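The Hekiston Chamber Players open their spring season in March with a program built around wind instruments, something the group has tried only twice before. Their music director spoke with us between rehearsals at the Plondis Arts Center, where the ensemble has played since it outgrew its first home in a church basement.

She said the idea came from the players.

"Our oboist and our first clarinet had been asking for years," she said. "Every season I would put together a list, and every season the strings would win. There is so much written for strings. This time I started with the winds and filled in around them."

The evening opens with Mozart's Serenade in C minor for eight winds, followed by Dvorak's Serenade in D minor, which adds a cello and a double bass. After intermission the full ensemble plays Copland's "Appalachian Spring" in the original version for 13 instruments. The director said she wanted people to hear the Copland at that size.

"Most people know it from a full orchestra, and I love that version too," she said. "But with 13 players you hear the piano as part of the engine. You hear each person breathe. In our hall you can sit in the back row and follow the second violin if you want to."

The hall seats 300. Last season the group sold an average of 186 seats a night, up from 129 the year before. She credits part of that to moving the start time from eight o'clock to seven.

"We got letters about it," she said. "People told us they had stopped coming because they couldn't get home before eleven. We moved it one hour and they came back. I wish we had done it sooner."

The shorter evening has changed how she plans a program. Intermission is now 15 minutes, and stage changes have to be quick. For the March concert the winds will sit in a half circle for the first two pieces, and the piano will already be in place behind them.

"I used to think about key and mood first," she said. "I still do, but now I also think about chairs. If I put a piano quintet between two wind pieces, that is two extra stage moves, and the audience sits there watching us push furniture."

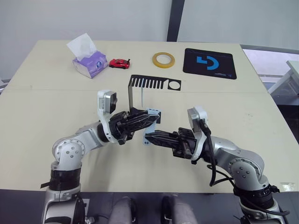
She came to Hekiston as a substitute violist and took over as director when the founder retired. She did not plan on a conducting career. In college she studied viola and music history, and her first paid work was copying out orchestra parts for a regional opera company.

"I learned more from copying parts than from any class," she said. "You write out the fourth horn for a whole act and you find out where the composer was being kind and where he wasn't. When I stand in front of the group now, I know who has been counting rests for three pages."

The ensemble rehearses without a conductor for smaller pieces, and the Mozart will be played that way in concert. The first oboe will lead from the chair. The director will conduct the Copland, mostly for the changes of meter in the fast sections.

"They could do it without me," she said. "It would take four more rehearsals, and we don't have four more rehearsals."

Money is part of that. The players are paid for each rehearsal and each concert, and the rate went up last fall. Ticket sales cover a little less than half the cost of a program. The rest comes from donors, a small city grant and the Mishra Fund, which has supported the group's school visits for six years.

Those visits have grown faster than the concert season. Four or five players go at a time, usually in the morning, and they play for one grade at a time so the children can sit close. The most requested instrument is the bassoon.

"They think it's hilarious," the director said. "Our bassoonist takes it apart and lets them look down the pieces. Then he plays something very low and they scream. After that they will listen to anything, even a slow movement."

Some of those children now come to the concerts with their parents. Students under 18 pay nothing, a policy that began as a one-season trial. The group holds back 40 seats for them on the left side of the hall and releases any that are left 10 minutes before the start.

Asked whether the programs have changed to suit a younger crowd, she said they have not, with one exception. She talks from the stage before each piece now, for two minutes at most. She used to leave that to the printed notes.

"I was nervous about it – I'm a violist, we don't talk," she said. "I write it out and then I leave the paper in my dressing room. I tell them one thing to listen for. In the Dvorak it will be the march at the beginning, and then I'll ask them to notice when it comes back in the last movement."

The season continues in April with the Avance Quartet as guests. They will join the Hekiston strings for Mendelssohn's Octet, and the two groups will split the first half, with a Haydn quartet from the visitors and Brahms's Clarinet Quintet from the home side. The final program, in May, is all Schubert and ends with the Octet in F major, a piece that runs over an hour on its own.

She has wanted to program the Schubert since she became director and kept putting it off.

"It needs a horn player who can stay fresh for six movements, and it needs people who like each other," she said. "We have both this year. I asked our horn player last summer and she said yes before I finished the sentence. Then she went and looked at the part again and called me back to ask about the order of the program. I told her it would be last, and the first half would be songs, so she could rest."

The songs will be sung by a baritone who is still to be announced. The director said she has narrowed the list to two singers and expects to settle it before the March concert.

Rehearsals for the wind program began last week. The group will have six in all, four at the Plondis and two in the band room at the high school while the hall's stage floor is refinished. She said the band room is dry and a bit harsh, and that the winds sound louder there than they want to.

"It's good for them," she said. "They play softer. Then we go back to the hall and I have to ask them to play out again."

Tickets for the March concert are on sale at the Plondis box office, which is open from noon to five. Doors open at 6:30.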